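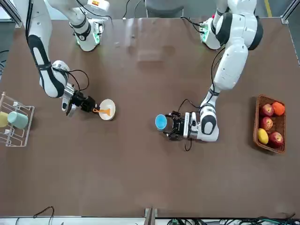 Cell technician wanted, two-arm table cell (part time, 20 hrs a week)

Kosberg, Dulmont site. Start August, sooner if you can.

We need someone to look after one cell. Two arms, two-finger grippers, a table of cups, a bowl and fruit. Runs most of the day and things work loose.

What you'd be doing:
Morning check before first run: base lights, shoulder bolts, gripper fingers open and close fully
Cable dressing. Elbow loops mostly, they snag. Also the thin lead under the gripper
Swapping finger pads and re-zeroing the wrist after
Putting the table back to the start layout, rack and fruit basket included
Writing up faults in the log. Log is at entry 312, most of them are cables

You should be OK with a crimp tool, a torque driver and a multimeter. Reading a wiring diagram is a must. Coding not needed, altough if you can edit a config file that helps. Arm experience nice, we'll train the right person. Bike mechanics and printer engineers have done well at this before.

Bench is in room 212. Lone working not allowed, so you'd overlap with the day shift.

To apply: one page on something you've kept running, plus a CV. To Akinyi Kombo by 9th July, quote ref 632. Short visit to the cell for anyone we shortlist, bring flat shoes.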